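Monday, November 20, 2023
By Shamim Malik

The shared refreshment table has become a fixed part of working life. It is found in training centres, in parish halls, in the corridors of colleges and at the back of almost every meeting room that is let by the hour. It is usually supplied by one person, paid for from a general budget and discussed only when it runs out. I wish to argue that the way such a table is set out deserves more care than it receives, and that the habit of putting everything into a single basket should be given up.

The case for the basket is easily made. It is cheap, it can be carried from the cupboard to the table in one journey, and it gives an impression of order. When the Lubis Centre reopened its sixteen meeting rooms in May, each was given a wire basket of the same pattern, and the instruction to staff was that drinks and snacks should be kept together in it. Those who wrote the instruction had sound reasons. Bottles had been left on window sills, and packets of crisps had been found in drawers long after the date printed on them.

The difficulty lies in what happens when the basket is full. Bottles need height and a firm floor, and a mesh basket provides both. Crisps need neither. They are light, they are easily crushed, and they take up a good deal of room for what they weigh. Once the bottles are in, the packets can only go on top, and so they are laid across the rim, where they form a sort of roof. The arrangement holds for as long as no one is thirsty. 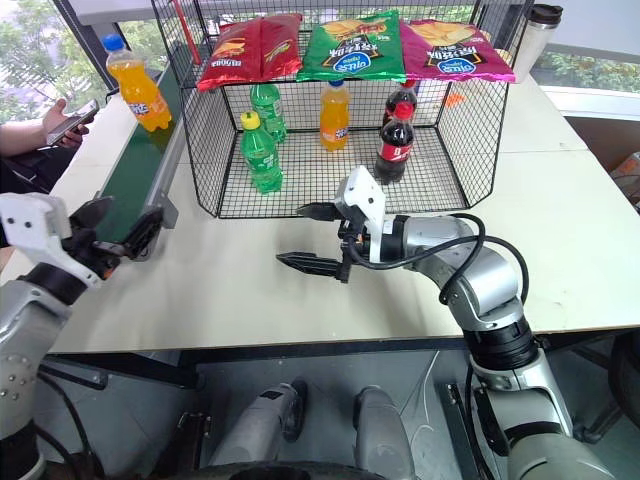
A visitor who wants a drink must then either lift the packets away or reach in from the front, if the basket has an open front. An open front is a real improvement on the closed kind, and I would urge any institution that insists on baskets to choose it. It does not, however, solve the problem of the second row. The bottle at the front is reached without trouble. The one behind it, which may be the same drink or a different one, is partly hidden, and most people will not disturb a neat display in order to find out. They take what is nearest. Whoever restocks the table then concludes that the drink at the back is unpopular and orders less of it.

I have heard it said that this is a small matter. My colleague Mareike Voß, who has managed rooms for longer than I have, holds that guests are adults and can move a packet of crisps. I respect her view, and I accept that a good many guests do so without a second thought. Yet a meeting room is also used by people who are new to the building, who have arrived early and alone, and who are unsure whether the food is meant for them. A covered basket looks like something put by for later. A person in that position will often go without, and it is a poor sort of welcome that depends on the confidence of the guest.

There is also the question of the surface itself. The table must serve for telephones, cups and papers as well as for refreshments, and people bring their own tumblers and put them down wherever there is space. A basket of moderate size leaves room for this. A basket with one more bottle standing beside it, for want of space inside, begins to spread, and the spreading seldom stops at one.

My proposal is modest. Let the basket hold bottles only, one of each kind in the front row, with the second of each kind directly behind its fellow — cola behind cola, lemon-lime behind lemon-lime — so that what is hidden can be guessed from what is seen. Let the crisps stand upright in a shallow tray of their own, the right way up, with the names facing the chairs. Where a bottle will not fit, it should go back to the cupboard until there is a place for it.

None of this calls for new spending of any size. The centre already owns 202 trays, bought for a conference and hardly used, and they are stacked in the store beside Room 2. It calls for an amended line in the instruction to staff, and for some willingness to look at the table from the side on which the guest is sitting. I have asked that the matter be placed before the next meeting on rooms and catering, and I should be glad to hear from colleagues who have tried other arrangements.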